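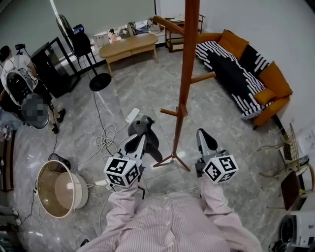
A tall wooden coat rack on marble-patterned tile.

Open day at Cutmont Ballpark
5/1/22

I drove 154 miles to look at a baseball stadium with no baseball in it. My family has views on this, and I've heard them all twice.

Cutmont holds its open day while the team is on the road, so you get the clubhouse, the cages, the press box and the grounds shed, and the players get to be somewhere else. Capacity is 2193, a number the announcer read over the PA three times before lunch. I was told it used to be 2199 until the visitors' bullpen got a new fence and six people lost their view of anything.

Our guide was Bongani Nkuna, who coaches first base and plainly drew the short straw. He was good at it. He let a boy in catcher's gear ask him the same question about stealing signs in five different ways and gave the same answer every time, which was "No."

The batting cages

There are two, under the third base stands, and they smell like rubber and old sunflower seeds. The club bought a new pitching machine in January, a Flelumach, and everyone on staff talks about it the way people talk about a horse that bites. Visitors could take five swings each. I made contact once, off the handle, and my hands buzzed until the parking lot. The man behind me in line hit all of his and then told us he'd never played. I don't believe him.

The Fisix people had a table by the cage door with their swing tracking app. It gave my bat speed as a number and then, underneath, a little gray face. I declined the monthly plan.

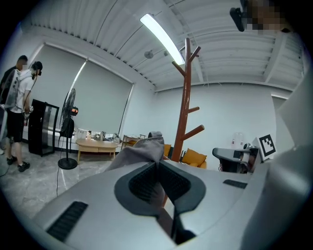 The clubhouse and the press box

Smaller than you'd think, both of them. The clubhouse has a couch that Nkuna asked us not to sit on and a whiteboard somebody had wiped in a hurry, leaving only the word "bunt." The press box is up a steep flight of stairs and has a fine view of home plate and, if you lean, the left fielder. The scorer's chair is bolted down. I asked why and got a long look.

Food

The Qureshi stand was the only one open. Get the lamb roll. The hot dogs had been on the rollers since some earlier homestand, and the lemonade was mostly an idea – a yellow one. Prices were regular game prices, even with no game.

Getting there

Park in the east lot. The west lot looks closer but lets you out behind the outfield wall, and you walk all the way back with the kids complaining, mine or anybody's. Admission was free, with a bucket for the youth league at the gate. Tours left on the hour until three, except for the one at one, when Nkuna had his lunch.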